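ok thread. went fully remote last November, moved out of the city two weeks later, and people keep asking how it's going. so. long one, mute me if you need to

1/ the company (Barkell, mid size, we do booking software for ferries and small rail) closed the main office. not "hybrid". closed. keys handed in, plants given away. you got a laptop stand and a chair allowance of 600 and that was the goodbye

2/ I took the chair money and bought a used chair and a train pass. no regrets on either

3/ then Fudholm. small town, one main street, a lake. picked it off a map because the rent was half and the train still goes to the city. 58 minutes door to door if the connection holds. it holds maybe in summer

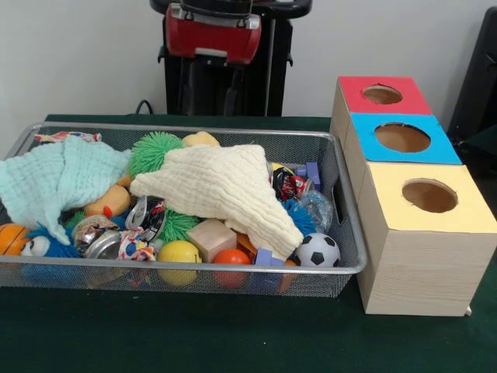 4/ biggest surprise was how much of my old day was just other people deciding when I did stuff. lunch was when the team got lunch. home time was when the first coat went on. now it's all me and I am bad at it. first month my calendar looked like that wire basket, soft toys and balls and cans and a cloth hanging off one end, everything in there somewhere and you have to dig for it

5/ what fixed it (mostly) was dumb. I put a start time and a stop time on the wall. on paper. 9 to whenever the soup is hot

6/ the coworking place in town is called Prorness and I still don't know why. old bakery. 4 desks by the window, and everyone wants the same one. day pass comes with coffee and the coffee is fine

7/ you will need somewhere like this!! even if you love your house. I went eleven days in January talking only to people on calls and my voice went weird

8/ travel part, since half of you followed me for that. yes you can work from other countries. no it is not as simple as the laptop-on-a-beach people make it look. ask HR first. ask about tax. ask again in writing

9/ ours said yes to short stays, no to anything longer without a form. the form is a nightmare but a fair one. took me an entire evenning and two cups of tea

10/ did three weeks at Babić in the spring. it's a guesthouse up a hill, family place, not a resort. wifi good in the kitchen, hopeless in the room. so I worked in the kitchen. got fed constantly 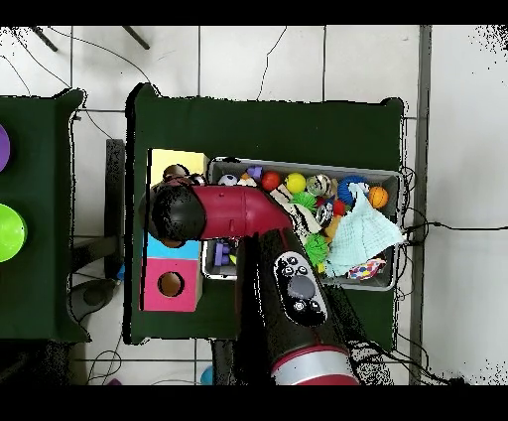

Robot arm over the toy bin, foam blocks off to the left.

11/ things I'd check before booking anywhere for work: upload speed (not download, UPLOAD), a real table, a door that shuts. ask the host to send a photo of the table. one place sent me an ironing board

12/ time zones. an hour off home is nothing. three is ok. past that you're the person on mute eating dinner while someone shares a spreadsheet

13/ also you don't see anything on work days. sounds obvious, I did not plan for it. had this list of walks and castles and did most of them in two frantic weekends. next time I tack a proper week off on the end

14/ money, because DMs. Fudholm rent is way down, heating is way up, train pass is the same, lunches basically gone. I'm ahead but less than I thought. the heating thing in an old house is no joke

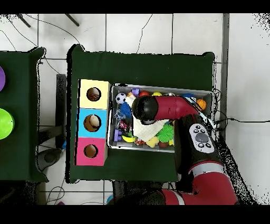
15/ packing. I'm not a minimalist and I'm done pretending. my bag for Babić had two keyboards in it, why. by day three it was all in one heap on the floor, much like that gray bin with the soccer ball in it and the red ball and a blue spiky rubber thing, and I kept grabbing the wrong charger. one pouch for cables. that's the tip. one pouch

16/ do I miss the office. some days yeah. I miss the walk to it more than the office itself. I miss overhearing stuff, you'd learn that a launch had slipped from the way someone sighed

17/ new hires have it worst imo. we had one start in Feburary and it took weeks before they'd message anyone without saying sorry first. we do a daily open call now, cameras optional, no agenda. helps a bit

18/ would I go back full time, no. would I do one day a week if there was a building, probably, yes, don't tell them

19/ a few of you asked for the list of questions I sent HR before the trip. will type it up tonight and stick it under this one. train's here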